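Home | Syllabus | Handouts | Field Visits | Readings | Contact
Last updated: March

Notes for the Brindumcombe visit
Automated Disassembly and Rework, handout to go with the afternoon session

Read these before you write your visit report. I have marked too many reports over the years that read like the host's brochure with the prices taken out. You were at an open day. An open day is a sales event with sandwiches, and the people running it are good at their jobs.

1. What we were told

The talk was given by Birger Hellström, who runs the cell for Villanueva. His claim, and I wrote it down as he said it, was that the cell can "service any desktop computer." By the time we got to questions this had shrunk to desktop computers of a known model, lid already off, placed on the table by a person. That is a respectable thing to be able to service. It is a different thing from the first sentence, and your report should use the second version.

He also gave the number 514, for machines handled since the cell was set up. Struan Pollock asked from the back whether "handled" meant finished. The answer was long and I could not get a yes or a no out of it. Until somebody can, do not put 514 in your report as a count of successes.

2. The layout

Two arms share the table. Most of you drew this correctly. Several of you drew one arm with two grippers, so look again at the first picture. The computer lies on its side on aluminum slats with the open side facing up, and a gray printed fixture plate sits beside it. A fixture plate is where a lot of the cleverness in a cell like this really lives. If a part always goes down in the same slot facing the same way, the arm has very little to figure out when it comes back for it. Vendors talk about the arm. Ask about the fixture.

Ask also who drew it, how long a new one takes to make, and what happens when the customer's next batch of computers has a different part in it. I asked the last one. "We would print another plate" was the reply, with no time attached.

3. The view from the wrist

The wrist views matter for section 4, so compare them with the overall view before going on. Pay attention to how much of the board the gripper itself hides.
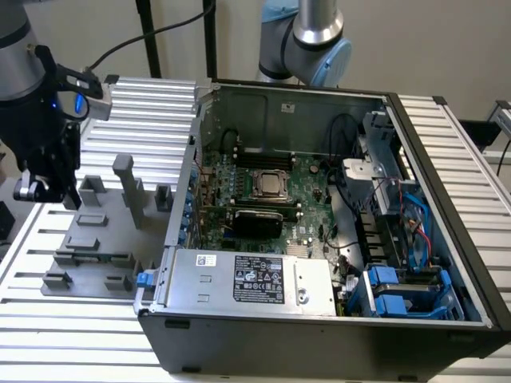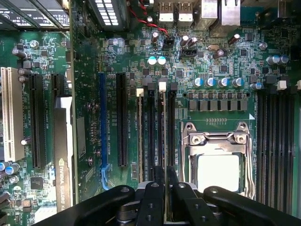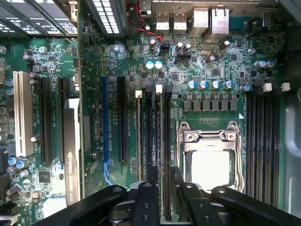 4. Seeing and reaching

A camera at the wrist moves with the tool, and the usual selling point is that it gets a close look at whatever the tool is about to touch. Fine. The drawback is that the fingers are always in the view, and they tend to cover the spot you care most about at the moment you care most about it. In both wrist views the lower ends of memory slots are behind the fingers. If the job is to pull or seat a memory module, the latch at the far end of the slot has to be seen by some other means, or remembered from an earlier look, or taken on trust. I would like to know which. We were told "the system handles occlusion," and that is a sentence with no information in it.

Reach is the second problem. A computer case is a box with walls, and boards are crowded. Look at how the graphics card sits over one of the expansion slots. A person working there tips a wrist, slides a finger down the side, and feels for the catch without thinking about it. A two-finger gripper coming straight down needs clear space on both sides of whatever it grabs. Some parts in a desktop computer give you that space and some don't, and an honest account of the cell would list which parts are which. Write that list for yourselves as an exercise, using a machine you can open at home. Unplug it first.

Third, force. Memory modules take a firm push to seat, and a socket full of fine contacts should never be pushed on by accident. The Samico brochure on the front table (the one with the blue cover) lists payload and repeatability and says nothing at all on contact force. Repeatability tells you the arm comes back to the same place. It does not tell you the part is there.

5. Things to be careful with in your report

Do not write "autonomous" unless you can say what was decided by the machine. Choosing among 6 stored programs is a decision, I suppose, in the way a vending machine makes one.

Do not quote cycle times from the talk. The start and stop points were never defined. If the clock starts once the computer is in place and stops when the gripper opens, you have left out the loading, the lid and the checking.

Miltix came up twice as a customer. Being named on a slide can mean a signed contract or it can mean somebody from the company ate lunch with somebody. Leave it out or say where you got it.

Give credit where it is due. The table was well built, Mr. Hellström answered more of our questions than most hosts do, and he let us stand close enough to be a nuisance. I came away thinking the cell may well be useful to a shop that has a big pile of one kind of computer. I came away unconvinced that it is useful to anyone else yet.

6. Report requirements

Length is 4 pages, drawings included. Cover at least these:

- A plan view of the cell with both arms, the fixture plate and the computer, labeled by hand or by software, I don't mind which.
- One task of your choice broken into steps, with a note at each step on what the robot has to know beforehand and what it has to sense.
- 5 questions you would send to Villanueva before spending money. "Is it safe?" is too vague to count. "What happens to the part in the gripper if the air or the power goes?" is the sort of thing I want.
- One claim from the talk, restated so that it could be tested.

Hand it in by Sunday, on paper or through the course page. If you missed the visit, you can still do the plan view and the task breakdown from the pictures in section 3, but see me about the rest. Struan has offered to share his notes on the question period, and they are better than mine.

Reading for next time is the chapter on compliance and guarded moves. Skip the part on hydraulic arms.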